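I went along to the Futik open day in Combridge expecting to be sold something, and came away rather fond of the place - which surprised me. 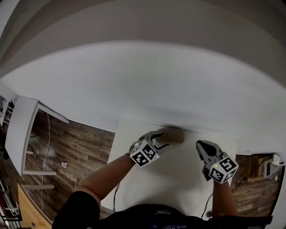

My feeling is that firms should show the slow, fiddly part far more often. We were 21 visitors in all, and I think every one of us learned more from that than from any glossy film.
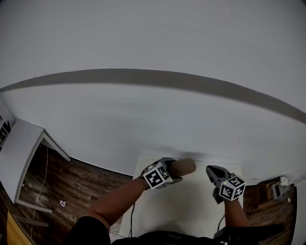

A gripper in each hand, and a tan cylinder held in the left one.

I do hope they open the doors again in September.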